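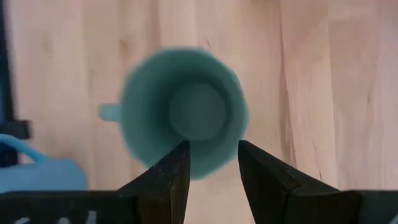
Kevser Ertürk
Product Care Writer, Martens Tableware

Section 6. Setting up and looking after your Odthorpe cups

The Odthorpe cup is plastic, with an eight-sided rim and a short handle at one side. The teal one is shown standing on a wooden tabletop.

Before first use

1. Take the cups out of the carton and peel off any labels. Rub away leftover glue with a drop of cooking oil.
2. Wash each cup by hand in warm, soapy water. Rinse well.
3. Turn the cups upside down on a rack and let them dry completely.

Note: A faint smell is normal in new cups. Fill them with water and a spoonful of baking soda, leave them for 40 minutes, then wash again.

At the table

4. Set the cup down flat, away from the table edge, with the handle toward the person who will use it.
5. Fill to just below the rim. The walls slope outward, so a full cup spills easily when tilted.
6. On oiled or waxed wood, use a coaster. Wipe up drips right away – standing water can leave a ring.

Caution: Do not pour in liquid hotter than 49°C. Do not use the cup in a microwave or oven.

Storage

7. Stack no more than 6 cups, handles all facing the same way.
8. If two cups stick together, run warm water over the outer one and twist gently. Do not pry them apart with a knife.

Replacement cups are sold singly under part number 249. Asesis coasters are sold separately.

Revised August 2019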